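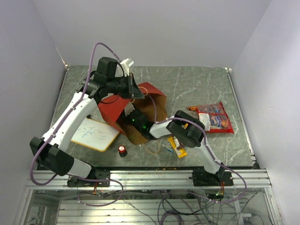
Klebefolie Clerkness in Marmoroptik, grau, im Test: vier Monate auf der Arbeitsplatte

Unsere Küche ist eine Mietküche, und die Arbeitsplatte war beim Einzug schon nicht mehr schön. Beige, vorne an der Kante aufgequollen, neben dem Herd ein heller Fleck, der sich mit keinem Mittel entfernen ließ. Eine neue Platte wollte der Vermieter nicht zahlen, und selbst eine einzubauen lohnt sich bei befristetem Vertrag kaum. Ich habe deshalb im Februar die Folie Clerkness von Vasosberg gekauft, Dekor Marmor grau mit weißer Aderung, matt.

Lieferung und Verpackung

Die Rolle kam in einem festen Karton, innen auf einen Pappkern gewickelt und ohne Knicke. Dabei lagen ein Filzrakel und ein gefaltetes Blatt mit der Anleitung. Die deutsche Fassung ist verständlich, die Zeichnungen sind allerdings so klein gedruckt, dass man beim Eckenschnitt raten muss. Bezahlt habe ich 52 Euro für eine Rolle, die für unsere Küchenzeile gereicht hat. Übrig blieb ein Streifen, mit dem ich später noch das Fensterbrett beklebt habe.

Vorbereitung

Der Hersteller schreibt, der Untergrund müsse sauber, trocken und fettfrei sein. Das sollte man ernst nehmen. Ich habe erst mit Spülmittel gereinigt, dann mit Spiritus nachgewischt und über Nacht trocknen lassen. Die aufgequollene Kante habe ich abgeschliffen und gespachtelt. An einer Stelle neben der Spüle war ich nachlässig, dort zeichnet sich ein Krümel unter der Folie ab, und den sieht man bei Seitenlicht jeden Morgen.

Die alte Silikonfuge an der Wand muss raus. In der Anleitung steht davon nichts. Wer die Folie nur bis an die Fuge klebt, bekommt dort keinen sauberen Abschluss.

Verkleben

Auf der Rückseite ist ein Raster aufgedruckt, das beim Zuschneiden hilft. Ich habe an jeder Seite zwei Fingerbreit zugegeben und erst nach dem Kleben mit einem frischen Cuttermesser beschnitten. Die Folie lässt sich in den ersten Minuten noch abziehen und neu ansetzen. Danach hält sie fest. Kleine Blasen gehen mit dem Rakel zum Rand hin weg, bei zwei hartnäckigen musste ich mit der Nadel nachhelfen.

An der Vorderkante braucht man Wärme. Mit dem Fön auf mittlerer Stufe wird das Material weich und legt sich um die Rundung. Zu heiß darf es nicht werden, sonst zieht sich das Muster und die Adern wirken verschmiert. Der Ausschnitt für das Kochfeld war einfacher als gedacht, der Bereich hinter dem Wasserhahn deutlich schwieriger. Zu zweit geht alles besser: Einer zieht das Trägerpapier ab, der andere streicht.

Aussehen

Aus normaler Entfernung wirkt das Dekor überzeugend. Der Grauton ist kühl und passt gut zu weißen Wänden und weißen Fronten. Zu unserem gelblichen Holzboden hätte ein wärmerer Ton besser gepasst, das ist Geschmackssache. Das Muster wiederholt sich, auf einer langen Platte fällt das auf, wenn man es einmal gesehen hat. Unter den Fingern fühlt sich die Fläche nach Kunststoff an.

Alltag nach vier Monaten

Wasser perlt ab, Kaffee und Tomatensoße gehen mit einem feuchten Tuch weg. Kurkuma hat einen blassen Schatten hinterlassen, der nach einigen Wochen verschwunden war. Krümel sieht man auf dem gemusterten Grau kaum, was man je nach Veranlagung als Vorteil oder als Nachteil verbuchen kann.

Schneiden darf man darauf nicht. Ein einziger unvorsichtiger Schnitt beim Öffnen einer Packung, und die Folie ist durch. Ich habe die Stelle mit einem Reststück geflickt und auf das Muster geachtet. Heiße Töpfe gehören auf einen Untersetzer. Direkt neben der Spüle löst sich inzwischen eine Ecke, ich habe sie mit dem Fön angedrückt und die Fuge mit transparentem Silikon nachgezogen. Seitdem hält sie.

Vergleich

Im Flur habe ich auf einer Kommode die Folie von Skovlow verarbeitet. Sie kostet weniger, 30 Euro für die gleiche Rollenlänge, ist aber merklich dünner und verzeiht keine Unebenheit. Für ein Möbelstück, auf dem nur Schlüssel liegen, genügt sie. In der Küche würde ich sie nicht nehmen.

Bewertung

Optik: gut
Verarbeitung: gut, Kanten brauchen Geduld
Pflege: sehr gut
Kratzfestigkeit: mäßig
Preis: in Ordnung

Gesamt: 4 von 5 Punkten. Ob sich die Folie beim Auszug rückstandsfrei entfernen lässt, kann ich noch nicht sagen. Ein Probestück an der Innenseite eines Schranks ging nach vier Wochen ohne Kleberreste ab.

Grigaitė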